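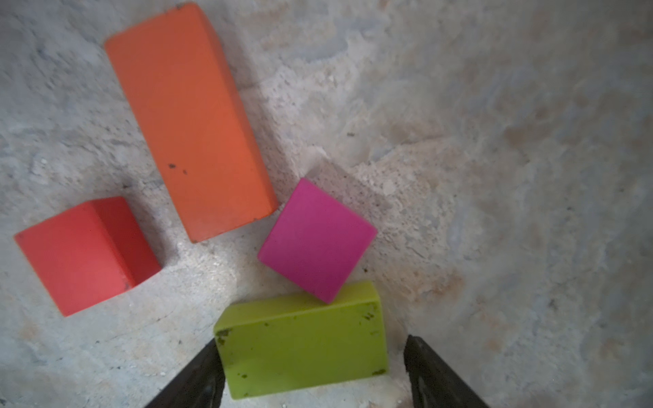

**Figure 3.** Painted blocks on concrete.

Claims that loose blocks teach young children to sort by colour rest on thinner evidence than is usually admitted. Kazmi's survey of nurseries, which gathered 492 staff reports, took it as given that a child who puts red with red has noticed the colour first. We doubt this. Shape, size and plain nearness are seldom held apart from colour in such play, and the blocks themselves make matters worse. In Figure 3 the orange block is long and the red one close to a cube, so a child who keeps them apart may be going by length alone. The red and the magenta would make a fairer test, being nearer in both shape and hue, yet few of the tasks we reviewed offered a pair of this kind. Wear is a further trouble. The orange block has dark specks on its top face and a scuffed corner, and a child may well know a block by its marks, as adults know their own mugs.

Guérin's reply, that such marks "wash out" over many sessions, would be more convincing had the Badano trials changed their blocks between sessions. They did not. Of the 786 sorting moves logged there, we cannot say which were made by colour, and we do not think the trial's authors can either.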